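4.3 Reach Correction Near the Bin Walls

The planner described in Section 4.1 selects a grasp point from a single overhead view and then moves the arm to that point without further feedback. This approach is adequate in the middle of the bin. Near the walls, it fails more often than the offline scores suggest, and the failures share a common pattern: the fingers arrive slightly to one side of the chosen point, touch the object on its outer surface, and push it toward the wall. Once an object rests against a wall, the next attempt is harder, and the error tends to repeat. The present section describes the correction step that was added to the Piltetti planner to address this problem, along with the procedure used to train it.

The correction step is a small network that runs during the last part of the reach. It takes the current camera view, the view recorded before the arm entered the bin, and the motion command that the planner proposes to send next. It returns a short sideways shift to be added to that command. The shift is limited in size, so that a poor estimate cannot carry the gripper into a wall. Height and wrist angle are left to the planner. We also tested a version that could change the wrist angle, but it learned to turn the wrist at nearly every step, and the resulting motion was slow and hard to predict.

Training data came from the Gondcombe collection, which was recorded on the same arm and gripper used for the tests reported here. The collection holds 3,620 grasp attempts on household objects and toys. Each attempt includes the camera views taken during the reach, the commands sent to the arm, and a label stating whether an object was held after the lift. No labels for object type or object outline were used at any stage. Of the full collection, 500 attempts were set aside for validation and were not seen by the network during training. The split was made by recording session, so that views of the same object layout did not appear on both sides.

Because the collection contains far more attempts in the middle of the bin than near its edges, we drew training samples unevenly. Attempts that ended close to a wall were given a higher chance of being drawn, and attempts in the center were given a lower one. Without this change, the network returned a shift close to zero in almost every case, which satisfied the training loss but had no useful effect on the robot. The sampling weights were fixed before the final training run and were the same for all versions compared in this paper.

The inner walls of the bin presented a separate difficulty. They are shiny and scratched, and they return blurred reflections of both the gripper and the objects. An early version of the network treated these reflections as part of the gripper and corrected toward them. Two changes reduced the effect. First, the view recorded before the reach was supplied as a second input, which allows the network to compare the wall with and without the arm present. Second, during training we shifted the brightness of the two views independently, which discourages the network from relying on small differences in shade. We considered covering the walls with a matte film, but decided against it. Worn and reflective surfaces are common in working bins, and a method that requires a clean background would be of limited use.

The correction network proposes a shift at each control step, and the shift is averaged over the last five steps before it is applied. A shorter window made the arm tremble when the fingers were close to an object. A longer window delayed the correction until the fingers had already made contact. When the averaged shift stays small, the planner lowers the gripper and closes it. When it does not, the reach continues for up to eight further steps, after which the gripper is raised and a new grasp point is chosen. An attempt ended in this way is counted as a failure in all of our results, even if the next attempt succeeds.

Two baselines were used for comparison. The first is the planner without correction. The second, which we call Brenetti, applies a constant shift away from the nearest wall whenever the chosen point lies close to it. The second baseline is simple, but it is a fair test of whether a learned correction is needed at all. Lama Haddad set the constant shift by hand on a separate group of layouts, and it was left unchanged during testing. All three methods used the same grasp points, the same speed limits, and the same rule for deciding when an attempt was over.

Test layouts were prepared by dropping objects into the bin and leaving them where they settled. Objects were allowed to touch or overlap, and no effort was made to turn cups upright or to separate soft items from hard ones. Cups received particular attention in our analysis, since the planner can choose either the rim or the side and the two choices ask for different corrections. A cup lying on its side is also likely to roll if one finger touches it before the other. Figure 5 shows the KUKA arm over the bin with the tip of a silver finger at the upper edge of a translucent blue cup. The cup lies on its side between a small orange cup and the right side of the bin, with a round red-orange fruit in front of it. In layouts of this type, the room left for a sideways shift is set by the neighboring objects as much as by the wall, and the network must take both into account from the same view. 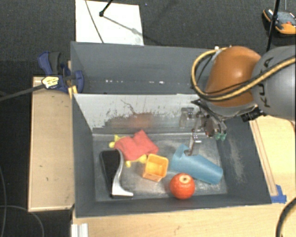

The limit on the size of the shift was therefore kept the same for crowded and open layouts. A limit that changed with the number of nearby objects would have required a separate estimate of where those objects were, and the Sabbagh detector available to us was not reliable for soft or partly hidden items. The effect of the fixed limit on success near the walls is reported in Section 5.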